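About Prustby

Hi, I'm Stellan. I write most of the planning code at Prustby, and I'm also the one who answers the info address, so if you've emailed us you've probably met me already.

We make software for robot arms. We don't build the arms, and we don't sell them either. Our main product is called Dusex, and it's the part that sits between "pick up the cup" and the actual joint motions – it looks at what the camera sees, works out which things are resting on which, and plans a path that doesn't send an elbow through the wall.

Mieczysław Szewczyk and I started the company in a rented unit in Akport with four desks and a very loud heater. He'd spent years on motion control, I'd been doing perception, and we kept arguing over lunch about whose half was to blame when a grasp went wrong (his, usually). Putting both halves in one code base seemed like the quickest way to settle it! There are seven of us now and the heater is gone.

Dishes are our favorite test. They stack, they overlap, they tip over, and a plate seen edge-on is a horrible thing to fit a shape to. Our test suite has 253 dish layouts in it so far, and anyone on the team can add one if they think it'll break the planner. A small cup lying on its side on top of a plate is the sort of thing I like to throw in, with a few bowls and plates crowded up close so there's hardly any room for the fingers. 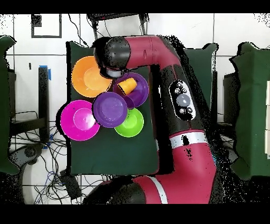 What we're working on

Right now it's mostly replanning. If something slides halfway through a move, we want Dusex to fix the rest of the plan without starting over, and the March release, Matsuda, is the first one where I'm happy with how it does that. Mieczysław is still picking at the slow-down near contact and will tell you it needs another month.

Want to try it?

Write to us and say which arm and camera you have. We'll send a trial build and the setup notes, and you'll most likely get a reply from me before lunch.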